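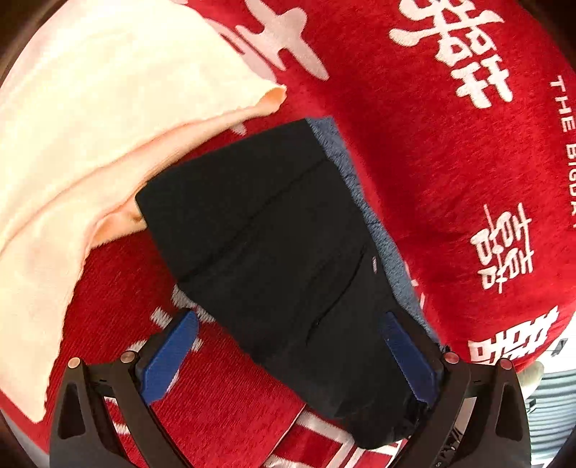
Issue 10

Girbridge Kart Series: Frequently Doubted Claims

We get the same questions before every season, mostly from people who have just read a sales brochure or listened to somebody's uncle in the pits. The answers below are ours. The rulebook wins if the two ever disagree, and you should read it anyway.

Will a new chassis make me faster?

Probably not by as much as the seller says. The Kaewmanee frame has become the thing to own at Girbridge, and the people winning on it were mostly winning on something else two seasons ago. If your current frame is straight and the bearings are good, spend the money on practice days. If it's bent, no setup trick is going to rescue it, whatever the forum says.

Is it true the Brino engines are all equal?

They are sealed, and they come with paperwork. We would stop short of "all equal." Engines wear at different rates, and owners look after them in very different ways. What the seal does is keep people from opening them up, and a broken seal means exclusion from the meeting. We don't accept stories about how it broke.

How does qualifying work?

You get one session of 10 minutes. Your best lap sets your place on the grid for the first heat. If two drivers post the same time, the one who set it first starts ahead. People keep asking whether it pays to wait for the track to "come in." Sometimes it does. We have also watched plenty of drivers sit in the pit lane waiting for a perfect track and then catch a red flag on their only flying lap.

What about the tow on the back straight?

There is one. It is worth less than you think, and you lose some of it by arriving at the hairpin with a kart right in front of you. Weaving to break the tow is not allowed in qualifying or in the heats.

Do I have to run the control tire?

Yes. One set per meeting, marked at scrutineering. Tire treatments of any kind are banned, and that includes the one in the unlabeled bottle that "just cleans them." We test. The test isn't perfect and we won't pretend it is, but it has caught people who were sure it wouldn't.

How are penalties decided?

A dropped front fairing costs you 5 seconds. Contact that gains a place costs you 3 positions in that heat. Anything worse goes to the clerk of the course, who can look at trackside video if there is any. Video from your own kart may be looked at too, but don't expect it to settle the matter. Almost every clip we are handed starts one corner too late.

Can I protest another driver's result?

You can, in writing, within half an hour of the provisional results going up. There is a fee, and you get it back if the protest is upheld. Most are not. "He was too quick down the straight" is a feeling, and we can't take an engine apart over it.

Is the Ukeslow round really worth double points?

It was last year. This year it isn't. The idea was to keep the title fight open until the end, and all it did was hand a big reward to whoever stayed out of a first-corner pileup. Some drivers liked it and still do.

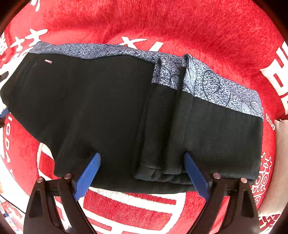 Munther Yammine wrote in to say that we have this one wrong. Double points at Ukeslow, he argues, brought out drivers who would have stayed home once the title was out of reach, and the entry list for the round showed it. He also says a first-corner pileup can happen anywhere, and that a driver who keeps clear of one has earned whatever comes next.

Fair enough on the entries. We still think the longer practice day had more to do with it, and the points stay single for now. He can bring it up at the drivers' meeting in March, and we expect he will.

Does the series publish lap records?

Only for the current track layout. The old ones were set before the chicane was moved, and comparing the two is a waste of everyone's time. If someone tells you they hold "the" Girbridge record, ask which layout.

Can I choose my race number?

If it's free, yes, up to three digits. Somebody asks for 563 every season and it has been taken for years. Numbers are held over for one season if you don't race, then they go back in the pool.

When do gates open?

Friday afternoon for unloading, and no engines are to be started until the next morning. That includes "just checking it fires."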